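Gorkcombe Classic in August - who's going, who's streaming, who's got the women's physique lineup?

Posted in: Bodybuilding & Physique > Shows and Results

quadfather_27
Okay I have been waiting for this one all year and the athlete list finally went up last night. Women's physique is STACKED. Drita Spahić is confirmed, and if she brings the back she had at the Bellemwood Open I don't see how anybody in that class stands next to her and looks good. I drove home from that show talking to myself about her rear lat spread. My wife was in the car. She's used to it.

Prejudging starts at 10 am, finals at 6 pm, same hall as last year. Who's in?

marzipanlats
In! Got two seats in the balcony. Floor seats were gone by the time I got off work, but the balcony at Gorkcombe is great for the symmetry round - you see the whole line at once and nobody's head is in the way.

I'm going to be the annoying one and say Spahić isn't a lock, though. Bellemwood was a small class and she was holding a little water in the quads by the evening. Marín is coming in off a full year away from the stage and everybody I train with who has seen her guest pose came back raving.

quadfather_27
Which Marín? There are two on the list this year.

marzipanlats
The physique one, ha. The other is in men's 212 and I know nothing about him except that he's listed.

slowtwitch_sal
I was at Bellemwood too, second row, and I didn't see any water. The stage lights there are awful. They wash everybody out from the waist down, and then people go home and write that the legs were soft. Her legs were fine. If you want to knock her for something, knock the transitions. She rushes the turn from front double bi to side chest every single time and gives away the judges' best look at her shoulders.

marzipanlats
Fair on the lights. I still think the quads were down from the morning, but I was farther back than you so I'll give you that one. Totally agree on the transitions.

benchpresspete
Dumb question from a first-timer: is the stream worth paying for if I can't make the drive? I'm 400 miles out and my truck is not up to it.

quadfather_27
Not dumb at all! Last year I bought it for my brother and he loved finals. Prejudging had one fixed angle and the sound dropped a couple of times, but for comparisons one fixed angle is what you want anyway. I went home and rewatched all of it too. I keep every show I can get my hands on at home, so if anybody wants to talk through callouts from past years, come find me. I have pages of notes and not enough people to bore with them.

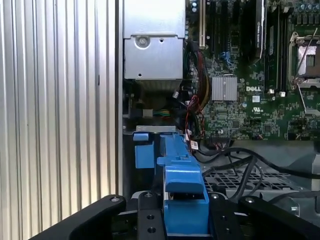
slowtwitch_sal says the stream is fine for finals but a bad way to judge conditioning, and that anyone who scores a class off a compressed video should keep the scorecard to themselves.

quadfather_27
Sal, I scored last year off the video and got the top five in order!

slowtwitch_sal
You scored it off the video after you'd sat in the hall and watched it live. Doesn't count.

quadfather_27
...okay, that's fair.

Tinkham_Ridge
Can we talk about the Madent money for a second? They're putting up the prize for the overall in physique and it's the first time at this show the women's overall pays the same as the men's. I think that's huge. I coach three women who do local shows and all of them brought it up before I did. One of them has already changed her plan for next season so she can try to qualify.

marzipanlats
YES. I'm so happy about this. It also explains why the list is this deep - there are names on there who skipped Gorkcombe last year for shows farther away.

slowtwitch_sal
Money's great. I'd like them to fix the schedule too. There are 108 athletes across all divisions and they've got one pump-up room. Last year women's physique stood in a hallway for most of an hour while bikini ran over. You can't hold a peak in a hallway. If Spahić or Marín looks flat at prejudging, that's where I'm pointing first.

Tinkham_Ridge
Backing this up, one of mine was in that hallway. Bands and a bag of rice cakes on a concrete floor. She still had a blast, for the record, and she'd do it again tomorrow.

benchpresspete
All right, you people have sold me on the stream. Who should I be watching outside of physique?

quadfather_27
Classic, classic, classic. Third callout last year was better than a lot of first callouts I've seen. And stay for the posing routines at finals, don't just skip to the awards - the crowd there gets LOUD and it comes through even on the stream.

marzipanlats
Seconding the routines. My call for physique is Marín first, Spahić second, and I'll happily come back and eat it if I'm wrong.

slowtwitch_sal
Spahić first. Marín third. Not telling you who's second until I've seen them walk out.

quadfather_27
Spahić by a mile. Balcony people, I'll be by the left stairs between shows if anybody wants to argue about it over a bad pretzel.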